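3.2. La jornada de puertas abiertas de Travstead

Lizeth Ccori y Fredy Henao asistieron en julio a la demostración. El folleto prometía 789 tareas domésticas; en la sala solo vimos preparar una, la recogida de objetos (Figura 1).

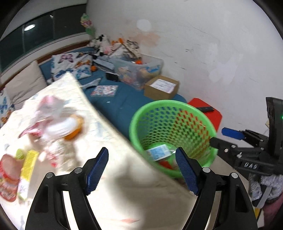
3.3. Objeciones

Con las pinzas abiertas y sin nada entre las almohadillas azules, la Figura 2 dice poco sobre el agarre. La cesta verde perforada, con un cartón blanco en el fondo, parece un destino cómodo por su boca ancha.
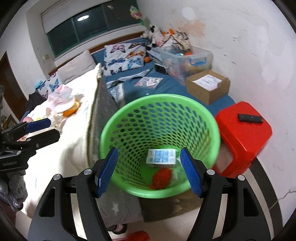
Cabrera sostiene que 200 episodios bastan para comparar operadores. No compartimos ese optimismo: el protocolo no define qué cuenta como fallo y siete de las preguntas que enviamos siguen sin respuesta.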